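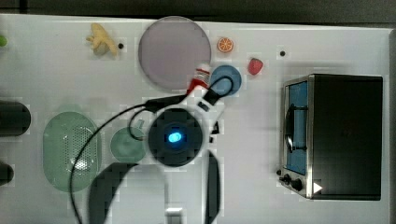

2 min read

My pre-visit checklist for apprentice host sites, with comments from the July round. I look after 27 trainees across Kevix, Brekholm and a couple of smaller shops, and I fill this in before anyone starts.

1. Induction booked for day one. Yes at Kevix. Brekholm had it down for day 7, so I asked Marilou Lacson to move it up, and she did!

2. Named supervisor on every shift. Yes, but nights at Brekholm share one person between two bays. Recheck.

3. Guards and emergency stops tested. Yes — I pressed them all myself (my favorite part, I'll admit).

4. Walkways clear. No. Pallets by the rear exit at Kevix, moved while I waited.

5. First aid kit in date. Eye wash expired. Replacement ordered.
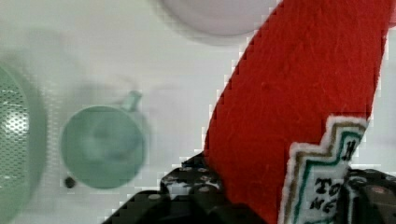 6. Workwear and name badges. Mostly fine, though two trainees at Brekholm were still in borrowed jackets. If you're ordering badges, get a stitched border like the white patch on the red felt, with its bands of tan-gold and green, and ask for dark lettering. Pale thread is hard to read across a shop floor.

7. Logbooks signed. Four weeks behind at Kevix. I'm going back for those.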